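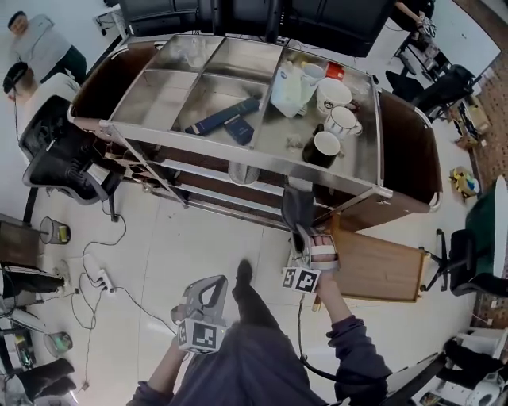

Mugs, a cup and a bottle on the steel cart.

Is the morning routine doing anything?

Nov 10, 2020

My sister sent me a book in March and I finally read it. It's called The Allar Morning and it promises that if I get up at the same early hour every day and do the same set of things in the same order, my life will sort itself out behind me. She swears by it. She also swore by celery juice, and I kept my mouth shut then, so I feel I'm owed one.

I should say I went in wanting it to work. I'm a slow starter. My natural morning is a cup of coffee, a second cup of coffee, and a long look out the window at the neighbor's recycling. By the time I'm any use to anybody it's getting on for ten. If a book could fix that for the price of a paperback, great.

The routine has seven steps. You wake up, you drink water, you stretch, you write down what you're grateful for, you write down what you want, you read something improving, and then you plan your day in fifteen-minute blocks. Coffee isn't one of the steps. It gets a mention in chapter four, where the author calls it "borrowed energy," and I nearly quit there.

My first problem is with the stories. Every chapter opens with a person who was a mess and then started getting up early. There's a guy with a failing furniture business. There's a woman who couldn't finish her degree. They start doing the seven steps and a year later the business is booming and the degree is on the wall. Fine. But how many people did the seven steps and still had a failing furniture business? They don't get a chapter. They probably sold their copy of the book, and maybe that's the one my sister bought.

And when you look closely at the stories, other things are going on in them. The furniture guy also moved his shop from some back road to the main street in Vadbridge. That's in there, one sentence, right before two pages on stretching. I don't know a lot about furniture but I'd guess that being on a street where people can see you is worth more than touching your toes. The degree woman got a new job with regular hours. I bet that helped!

Second problem, the science. There's a lot of "studies show" and very little about which studies. I went to the notes in the back to see, and a good chunk of the notes point to the author's own earlier book. I got that one from the library in Trotimley (they had to bring it over from the other branch, thank you to whoever did that) and its notes point to a magazine article, and the article is an interview with the author. So that's a circle. I'm not saying it's all made up. I'm saying I followed the trail and ended up back where I parked.

What I did find, reading around on my own, was a lot of careful people saying that some of us are early types and some of us are late types and that it's not all a matter of character. I'm no expert and I may be reading what I want to read. Still, it matches every family I have ever met. My father was up before the birds without an alarm. My mother could sleep through a roof repair, and did. They both got plenty done.

Anyway, I tried it. I didn't want to be the person who makes fun of a thing without trying it. I said I'd give it 12 days, because that's what the book asks for before you're "allowed an opinion."

The first few were pretty good, I'll admit. It was dark, it was quiet, I felt a bit smug. I wrote my gratitude list and it was sincere. I read a chapter of a history of the Erie Canal that I've been meaning to get to for years. By breakfast I felt like I'd been up for a week, in a good way.

Then it went downhill. The gratitude list started repeating itself. (Dog. House. Dog.) The fifteen-minute blocks were the worst part. I'd planned my whole day before I knew a thing about it, and then the phone would ring and the plan was junk, and instead of just having a day I was having a day I was already behind on. And I was asleep on the couch every night before the end of whatever we were watching. The book doesn't have a chapter about evenings. I looked.

Did I get more done? I kept a list, so I checked it against the list from before, and no, not that I can see. It was the same amount of stuff, earlier. The hours I gained at one end came right off the other. I don't know why that surprised me.

I complained about all this to Marisol Beltrán, who I used to work with at Contreras and who has been getting up at a horrible hour for most of her life. I figured she'd be on the book's side. She asked me what I was getting up early for. I said, for the routine. She said no, what for. She gets up because she had kids to get to school, and then because she had a shift, and now because the pool is empty then and she likes swimming without getting kicked. She doesn't have seven steps. She finds her goggles and goes.

I think she's got it about right, and I also think you couldn't sell it, it's too short for a book.

I don't want to be unfair. My sister was having a bad year and the routine gave her something to hold on to, and she does seem better. I can't tell you that it wasn't the stretching. Maybe it was. Maybe it was the new boss, or spring, or that she stopped seeing that man with the boat. She says it was the routine and she was there and I wasn't. What bugs me is the step from "this helped me" to "this is why you're tired," and the book makes that step on every other page. Some people are tired from two jobs. Some have a baby. The author has a cabin and, as far as I can tell from the acknowledgments, an assistant.

There's a planner too, of course. It costs 59 dollars, and it's a year of blank pages with the steps printed down the side. You have to buy another one when the year's up. I'd be more inclined to believe in a habit that didn't need restocking.

What I've kept: the glass of water, since it's no trouble, and the canal book, but at night. I'm at the part with the locks, and it's better than I expected. The stretching I do when something hurts. The rest has gone back to my sister in a padded envelope with a nice note.

If any of you have done one of these programs and stuck with it for a full year, I'd like to hear from you, and I mean it. Tell me what else changed that year, though. New job, new place, kids out of the house, all of it. And tell me what time you go to bed.

Comments are open until the spam gets bad again.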